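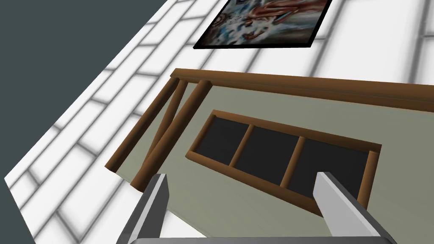 Pradell opened its test building to visitors for one afternoon in February. I signed up because my sister-in-law runs a small guesthouse and keeps asking me whether she will be able to buy a machine that makes beds and clears tables. I went to find out.

The building is a former carpet warehouse behind a bus depot. Parking is on the street. We were given visitor stickers and a map of the floor, and then split into two groups. Mine was led by Soudabeh Arabzadeh, who runs the household task program. The other group started with packaging and we swapped later.

Before a robot arm is allowed to try a chore in the building, the control software has to do it in simulation. The simulated rooms are put together from a stock of walls, furniture and pictures, and the software is tested in a great many combinations of them. White brick-pattern tile comes up often. So do framed abstract paintings, which have nothing to do with the job. Arabzadeh said that is why they are included. A machine that can work only in front of a bare wall is no use in a house.

I asked what the hardest part was, expecting her to say grip strength or speed. She said reaching for the right place. With the fingers wide open over a piece of furniture, the software has to decide what is an edge, what is a handle and what is only a dark patch. A person does this without thinking. The software gets it wrong often enough that they keep a log of the mistakes, sorted by type.

After that we watched a real arm at a kitchen counter. The job was to move cups from a drying rack to a shelf. It did the first cups well and slowly. Then it stopped above the rack and stayed there until an operator reset it. On the second run it finished. The success rate posted on the wall for that task was 81 percent. A man in our group said that would mean a lot of broken cups, and Arabzadeh said most failures are stops, with drops making up a small share. She did not have the exact split with her.

Folding towels was next. One hand towel took 5 minutes. The result was neat.

Coffee was served at the halfway point, in a hallway with not enough chairs.

The shop-floor half was run by Faraji Wanyama from Wundevow, which rents the north end of the building. His machines do less and do it better. One takes filled pouches from a belt and sets them in a carton. It ran for the whole 20 minutes we stood there and did not need help. The cartons are always the same size and arrive in the same place, and the lighting never changes. Wanyama was open about this. He said that when a customer changes the carton, his team spends two days on setup, and that customers are not always happy to hear it.

He also showed us a shelf-stocking cart called the Listex. It can place boxes on a clear shelf. It cannot yet push old stock forward first, so a clerk has to go ahead of it and do that. I asked whether this saved the clerk any time. He said in some stores yes, in small ones no.

There was a question period at the end. Someone asked when a home machine would be for sale. Arabzadeh would not give a year. She said she would want a robot to open a drawer it had never seen, in a room it had never seen, before she put one in her own house, and that they were not there.

I called my sister-in-law from the bus stop and told her to go ahead and hire for the summer. Visitors are asked to register by email for the next open afternoon, and children under 12 are not admitted to the north end.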